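カトラリーの引き出しをやめてカゴにした

2019年8月4日(日)

台所の引き出しをひとつ空けた。食器棚のいちばん上、左側の浅い引き出しで、引っ越してきてからずっとカトラリーを入れていた場所だ。中身は全部カゴに移した。移し終わるまでに思ったより手間がかかったので、順番に書いておく。

引き出しの何が困っていたか

うちの食器棚は祖母の家から持ってきたもので、背板の裏に1951年の日付が鉛筆で書いてある。作った人が書いたのか、買った人が書いたのかは分からない。本体はしっかりしていて、棚板もまだ反っていない。ただ引き出しだけは具合が悪い。レールがなく、木と木がこすれるだけの作りなので、梅雨になると途中で止まる。6月は特にひどくて、箸を出すたびに両手で揺すっていた。

ろうを塗る方法は試した。塗った直後はよく滑る。二週間もするとまた渋くなる。底を薄く削ることも考えたけれど、カンナを持っていないし、紙やすりでやる気にはなれなかった。

もうひとつは深さの問題。昔の引き出しなので浅くて、市販の仕切りトレーを入れると縁が上に当たる。当たらない高さのトレーを探すと、今度は幅が合わない。結局、仕切りなしで箸もフォークも一緒に入れていた。一緒に入れると、引き出しを揺すったときに全部奥へ寄る。奥へ寄ったものを取ろうとして、さらに引っ張る。そういう引き出しだった。

いったん全部出す

まず中身を全部出した。出してみると、カトラリーではないものがかなり入っていた。

輪ゴム、使っていない栓抜き、弁当用の小さいしょうゆ入れ、どこかの袋を留めていたクリップ、電池、何の鍵か分からない鍵。鍵は捨てられないので玄関の小皿に置いた。電池は残量を確かめてから、使えるものだけ洗面所の棚へ。輪ゴムは古いのが切れかけてベタついていたので、まとめて処分した。

引き出しの底には新聞紙が敷いてあった。自分で敷いた覚えがあるのに、いつの新聞かはもう読めないくらい茶色くなっていた。はがすと一部が底板に貼りついて残ったので、濡らした布をしばらく置いてからヘラでこそげた。ここがいちばん時間を食った。

出したカトラリーは洗いおけに入れて、ぬるま湯と中性洗剤で洗った。木の柄のものは浸けっぱなしにせず、一本ずつスポンジでこすってすぐ拭く。柄が木のナイフやフォークは食洗機に入れないことにしていて、浸けおきもしない。以前、浸けたまま寝てしまって、翌朝柄の表面がざらざらになっていたことがある。細かいやすりをかけてオイルを塗ったら手触りは戻った。色は前より少し濃くなった。

洗ったあとは布巾の上に並べて半日置いた。見た目が乾いていても、柄と金属の境目には水が残っていることがある。カゴの中で重なるとそこがなかなか乾かないので、置く時間は長めにとった。

残すもの、別の場所へやるもの

家で普段使うものは、そんなに種類がない。箸、ナイフ、フォーク、スプーン、木の小物。これだけなら引き出しひとつ分もいらない。

減らすのに迷ったのは、もらいもののティースプーンのセットだった。Finuraという店の箱に入っていて、柄に細かい模様がある。きれいだけれど、うちで紅茶を飲むときはマグカップに普通のスプーンを突っ込んで終わりなので、出番がない。捨てる理由もないから、箱ごと食器棚の上の段に上げた。

割り箸は輪ゴムで束ねて、防災用の袋に移した。弁当についてくるプラスチックのスプーンも同じ袋に入れた。入れる前に、個包装が破れているものだけ外した。

長い菜箸とおたまの類は、もともとコンロ横の筒に立ててあるのでそのまま。計量スプーンは粉の棚に引っかけることにした。使う場所の近くにあるほうが早い。前からそうすればよかったのだけれど、引き出しに入っていたから引き出しに戻していた。

カゴ選び

カゴはGrukportの生活用品の階で買った。ひとつ231円。条件は、洗えること、水が切れること、外から中身がだいたい見えること。最初は籐のものを見ていた。食器棚の色に合うし、並べたら見栄えもいいと思う。でも編み目に汚れが入ったときに洗うのが面倒そうで、やめた。

白いプラスチックのと、Perrinというところの金網のも手に取った。白は中身が見えない。金網は目が粗くて、細い箸の先が抜けそうだった。

買ったのは、薄いスモークグレーの、透けるプラスチックのカゴ。側面が細かいメッシュになっていて、短い側に楕円の持ち手穴がある。深さがあるので、カトラリー用としては大きい。店でも少し考えた。箸を寝かせると長さが余るか足りないかのどちらかだろうと思い、斜めに立てかける形なら入ると見込んで決めた。

同じものを並べるつもりだったので、棚にあった在庫の中から縁のゆがみが少ないのを選んだ。底を手のひらで押すと、ぺこぺこするものとしないものがある。安い品なのでこのあたりは個体差だと思う。持って帰ってすぐ水洗いして、値札の糊はサラダ油でふやかして取った。

入れる順番を決める

並べるのは食卓の奥。白い天板のテーブルで、奥側に淡い色の木の縁がついている。この縁にカゴの背を寄せると、だいたいまっすぐに並ぶ。

左を箸、真ん中をナイフとフォーク、右を木の小物とスプーンにするつもりで始めた。箸を左にしたのは、いちばん回数を使うから。食卓に座ったときに、台所側から手が届くのが左になる。

最初に赤茶色の木の箸を左のカゴに入れた。斜めに入れて、上の端を奥の縁にもたせかける。カゴの中に寝かせようとしてもうまくいかなかったけれど、立てかけるなら長さは気にならない。立てかけておけば、取るときにつかみやすい。

ナイフとフォークは手前に置いておいた。どちらも茶色い木の柄で、ナイフのほうは柄に金属の鋲が見える。これはAltonの古道具市で買ったもので、新品ではない。刃はほとんど切れない。トーストとソーセージくらいなら困らないので、研ぎにも出していない。横にあるのは薄い色の木の小物で、これもどのカゴにするか少し迷っていた。スプーン類と一緒にすると、金属に当たって傷がつきそうな気がした。 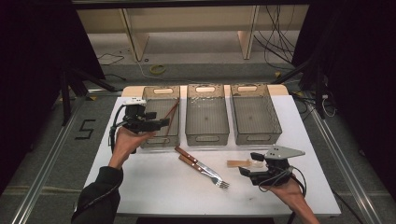 一度入れてから変えたところ

ナイフとフォークは、真ん中のカゴに一緒に入れてみたら、フォークの先がナイフの柄に当たるのが気になった。取り出すときに歯が木をこする。古道具なのでもう細かい傷はあるけれど、わざわざ増やすこともない。そこでフォークは右、ナイフは真ん中に分けた。

木の小物は、結局箸のカゴに入れた。木は木でまとめたことになる。見た目で探すときもそのほうが早かった。スプーンは右のカゴでフォークと同居している。金属どうしなので多少ぶつかっても気にしない。

カゴの底には何も敷いていない。ペーパーを敷くと水を吸ってくれそうに思えるが、取り替えるのを忘れるのは目に見えている。メッシュの目に細かいごみが残るので、そのうち全部出して流しで洗う。今のところ、週末に洗うことにしている。

向きについては、フォークとスプーンは持ち手を上にした。すくうほうを上にして立てると種類は見分けやすい。ただ、食卓に出しっぱなしの開いたカゴなので、ほこりがかかる。そこが気になって逆にした。取るときに見分けがつかなくなるかと思ったら、透けて見えるのでそこまで困らない。

食事のときのカゴ

食事の最中は、使わないカゴを棚に戻す。持ち手穴に指を入れて引けばいいので、移動は楽だ。ただし箸を斜めに立てた左のカゴだけは、片手で持つと傾いて箸が倒れる。両手で持つか、先に箸を配ってから動かす。

カレーの日は右のカゴだけあれば足りる。魚の日は左だけ。ナイフの出番は日曜の朝くらいで、真ん中のカゴはほとんど棚に置いたままになりそうだ。真ん中が置きっぱなしなら並び順を変えたほうがいい気もするけれど、もう少し使ってから考える。

来客のときは、このまま食卓に出して各自で取ってもらうつもりでいる。今までは引き出しから人数分を数えて出していた。引き出しが渋いので、足りないと分かったときにもう一度開けるのが嫌だった。

空いた引き出し

空になった引き出しは、底板を拭いて、二日ほど外に出して陰干しした。木のにおいは残っている。乾いたらいくらか滑りがよくなったが、これは天気のせいだと思う。

中には布巾とランチョンマットを入れた。軽いものだけなら、多少渋くても途中で引っかからずに出てくる。布巾は畳んだ厚みが引き出しの深さを超えないように、前より一回多く折っている。

レールをつける改造も調べるだけは調べた。今の引き出しは本体とのすき間がほとんどないので、レールの厚み分だけ箱を小さく作り直すことになるらしい。そこまではやらない。

引き手の金具はゆるんでいたので、ついでに裏からねじを締めた。片方はねじ穴が広がっていて効かず、つまようじを折って差し込んでから締め直した。次は隣の引き出しで、こちらには紙袋と保証書が詰まっている。来週末に出してみる。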